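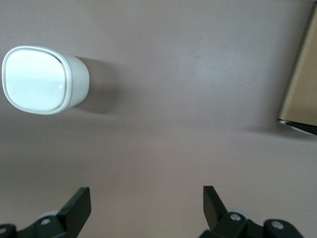
White container on a mauve-gray surface

Writers wanted for Wukilier, a small music site run from Renville

We love old records, and we love reading people who can't stop talking about them! Wukilier has been publishing album write-ups, single reviews and long rambling essays about B-sides for years, and the archive now stands at 559 posts. We'd like three new contributors to join us, starting in May.

Each of you would take on one album a month and write it up track by track, or pick out the singles, or spend the whole piece on a bridge you've been humming since high school (we've run a few of those, and readers adore them). Guitar bands are our home turf, but we're short on soul, country and electronic music, so please bring us what we're missing.

You don't need any published work. Darius Venckus had never written a review when he sent us 3,944 words on a single live album, and he now edits the whole reissues section. What we're hoping for is somebody who listens closely, has opinions and can meet a deadline most of the time.

What you'd get:
A flat fee of $33 per post, paid when it goes up
A patient edit from Ayten Yurt or Ataberk Duman
Your own author page, and you keep the rights to your work
A seat on our podcast, Fivier, if you like talking as much as typing

Everything is done from home. We have a group call once a month at 7 p.m. Central, mostly to swap recommendations and argue about running orders. Come when you can.

To apply, send us a sample of about 400 words on any song released before you turned 20. Tell us what it sounds like and why you still play it. Please paste the text into the contact form, as attachments get lost. Add a line or two about yourself and the last three albums you played all the way through. Guilty pleasures are very welcome!

Elif Naz Uysal reads every sample and will write back to everyone, usually within a couple of weeks. If you have questions about fees or rights, put "Question" at the top of your message and it will go to Ertuğrul Şimşekoğlu.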